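チケット 212:スポンジの持ち上げで停止する/台拭き工程(給湯コーナー) 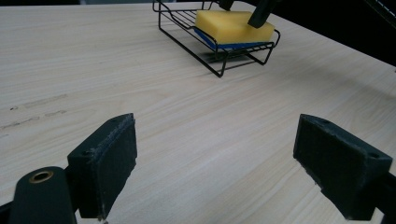
作業台のラックとスポンジ。黄色い面が上、青い面が下。奥の指先がスポンジの右寄りに当たっている。

状態:対応中(二度目の再オープン)
優先度:低 → 中 → 低 → 中
製品:Skenel 卓上作業セル
設置先:Varngate 三階 給湯コーナー横
起票:総務
担当:Imance サポート窓口

【起票内容】
8月に入ってから、スポンジをラックから取り出す工程で止まるようになりました。画面には「把持未確認」と出ます。再試行を3回繰り返したあと、ブザーが鳴ります。ブザーが鳴ると誰かが席を立って見に行き、スポンジを手で取り、ついでに台も拭いて戻ってきます。自動化の前と作業量はほぼ同じで、違いは呼び出し音がついたことくらいです。

【サポート 一次回答】
お問い合わせありがとうございます。次の点をご確認ください。
・ラックの向きは設置時のままか
・スポンジは登録品と同じ厚みか
・指先のパッドに摩耗はないか
・再起動はお試しになったか

【総務 返信】
再起動は済ませました。朝、昼、夕方の3回です。夕方の分は担当が帰る前の習慣になりつつあります。
ラックは黒いワイヤーのもので、導入時から替えていません。向きについては、洗い物をする人が毎回少しずつ動かすので「設置時のまま」とは言いかねます。
スポンジは経費削減で先月から別の品になりました。購買に聞いたところ「スポンジはスポンジです」との回答でした。

【サポート 二次回答】
スポンジの変更が原因と思われます。登録品より柔らかい場合、指が沈み込み、把持力が規定値に届く前に時間切れとなります。設定画面の「対象物」から「軟質」を選び、閉じ時間を300ミリ秒延長してください。
手持ちグリッパーのパッドについては、ふちの毛羽立ちを確認しました。教示を続ける場合は交換をおすすめします。部品番号は別便でお送りします。

【総務 返信】
設定を変更し、午前中は止まりませんでした。いったん完了にしてください。

(チケット完了)

(チケット再オープン)

【総務 追記】
午後に再発しました。今度は持ち上げたあとで止まります。スポンジを持ったまま静止し、こちらの指示を待っているようです。給湯コーナーに来た人が順番に「これ、受け取ればいいんですか」と聞くので、張り紙をしました。張り紙の文面を決めるのに、故障の対応より長くかかりました。

【サポート 三次回答】
動作ログを確認しました。持ち上げ後の停止は安全機能によるものです。作業範囲に人の手が入ったため、仕様どおりに停止しています。該当の時間帯に台へ手を伸ばされた方はいらっしゃいますか。

【総務 返信】
全員です。
昼休み明けは湯のみを置きに来る人が続きます。台が広く空いて見えるので、つい置くのだと思います。以前は清掃当番がいて、その人が台の前に立っている間は誰も物を置きませんでした。当番表を廃止したので、その遠慮もなくなりました。
元の当番からは「機械の見張り当番ができるなら、拭く当番に戻してほしい」という意見が出ています。拭くほうが早く終わるそうです。一方で、手荒れがなくなったので今のままがよいという人もいます。意見が割れており、この件は部内で扱います。

【サポート 四次回答】
運用面のご提案です。
1. 拭き工程の開始を13時から15時に移す。
2. 台の手前側に、テープで置き場所の境界を示す。
3. ラックの脚の位置に印をつけ、動かしたら戻していただく。
なお、お送りいただいた写真にある台の薄い灰色のすじは、画像だけでは擦れか付着物か判断できません。付着物であれば拭き工程の対象ですが、擦れの場合は何度拭いても消えません。検査の設定で「汚れ」と判定されると、同じ場所を拭き続けることがあります。

【総務 返信】
1と3を実施しました。2は、テープの色について意見を集めているところです。
灰色のすじは現物を確認します。同じ場所を拭き続ける件は、すでに見た覚えがあります。丁寧な仕事だと社内では好評でした。

【サポート 社内メモ】
軟質設定の既定値の見直しを開発に依頼。Căpraru の拠点からも、消耗品の変更後に同じ停止が出たと報告あり。購入品を替えたときの確認手順が導入資料に載っていないため、追記を提案する。
ブザー音量の変更手順も送付。先方からの質問は、これが一番多い。

【現在の状態】
15時開始に変更後、持ち上げ後の停止はなし。取り出し時の「把持未確認」は一度発生、再試行で復帰。パッドの交換部品は手配中。届きしだい交換し、閉じ時間を再調整する。
次の連絡は総務から。テープの色が決まったら。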